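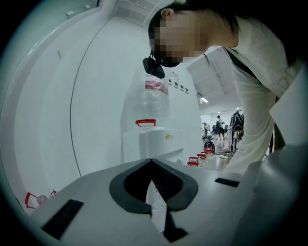

Start | Magazin | Gespräche | Termine

»Sauerteig verzeiht mehr, als man denkt«

Sie backt seit 15 Jahren Roggenbrot, und wenn sie von ihrem Anstellgut erzählt, rückt sie sofort näher an den Tisch. »Der riecht im August ganz anders als im Winter, viel fruchtiger, fast wie Most!« Gelernt hat sie in einer kleinen Backstube namens Graline, nachts, neben dem Studium. Das Studium ist längst vergessen, der Teig blieb.

Was machen Anfänger falsch? »Sie füttern nach der Uhr. Dabei sieht man doch, wann er Hunger hat!« Ihr Hausbrot kommt auf 76 Prozent Wasser, für Roggen findet sie das eher brav.

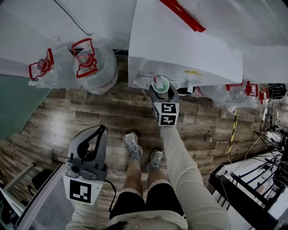 Beim Mehl wird sie dann richtig schwärmerisch. Sie kauft bei der Mühle Rathore, grob gemahlen, immer gleich einen ganzen Sack. »Da ist noch richtig was drin, das schmeckt man bis in die Kruste.« Im Kern müsse das Brot 99 Grad haben, vorher hole sie es nicht aus dem Ofen. Und anschneiden? »Am nächsten Tag. Wobei, das Endstück esse ich abends schon, mit Butter und viel Salz.«

Kommentare (3)

teigschaber: Welche Type nehmt ihr denn? 1150 oder Vollkorn?

Krümelmonika: Meiner heißt Flundum und lebt noch :-)

roggenfan: 99 Grad finde ich viel, bei mir reichen 97.

Weitere Gespräche
Ein Vormittag in der Mühle
Butter aus Rohmilch
Honig vom Stadtdach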